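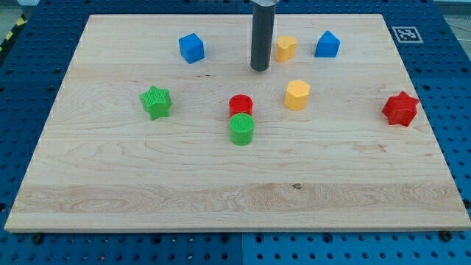
Plastic shapes on a maple board, blue worktable beneath

Home | Archive | Threads | Members | Search

List: turboprop-ops
Subject: Re: Mikley winter schedule and the second aircraft
From: Liviu Jitaru

Gönül Tokgöz wrote on 2nd April:

> Has anyone seen the revised Putport filing for the Mikley route? The
> version I have shows 2 daily rotations from November, both flown
> with the 48-seater, and a turnaround of 25 minutes at Mikley. I can't make
> that work with one fuel bowser. Also, is the Goltow stop still in, or has
> it gone for good? Cornel thought it was only suspended.

Gönül,

The filing you have is the current one. Putport put in a correction a few days later, but it only changed the flight numbers. Times and aircraft type are as you quote them.

On the turnaround: 25 minutes is doorway to doorway, and it assumes no fuel uplift at Mikley. They intend to carry round-trip fuel from base. With a full cabin and the winter alternate that leaves very little margin on landing weight, and on a wet runway I would expect them to leave seats empty. I ran it with standard passenger weights and the published runway length and came out eight seats short of full on the outbound leg. Cornel Barbu used a different bag allowance and got a better figure. Neither of us has the operator's own performance data, so treat both as estimates.

If they do need to uplift, the bowser is the limit, as you say. Vrettos handle the ramp there and have one vehicle and one qualified driver per shift. The second rotation overlaps with the mail flight for most of the week. Somebody waits.

Goltow is suspended. The route licence still lists it as an intermediate point and the slot has not been handed back. What has gone is the ground contract, which ran out and was not renewed, so a restart would need a new handler as well as a schedule change. I would not plan on it this winter.

On the second aircraft, which Ottavio Carbone raised further up the thread: the airframe is in the paint shop and the lease has been signed, but it is not yet on the operator's certificate. Until it is, any fault on the first one cancels the day's flying. The filing says nothing on cover. They used an ad hoc charter last winter and I assume they will again.

One small point on the altimetry note in the old route guide. The worked figures there use 1013 throughout, including for the approach, where it should be the local pressure setting. Indira Rao spotted this and has sent a correction to whoever looks after the file. If you have a printed copy, mark it up – the table on the last page has the same fault.

I can send the weight sheet to anyone who wants it. It is a plain spreadsheet and the assumptions are on the first tab. Please check the alternate fuel line in particular, as I took the distance off a chart by hand.

Liviu

3 replies | 2 shares | Reply to list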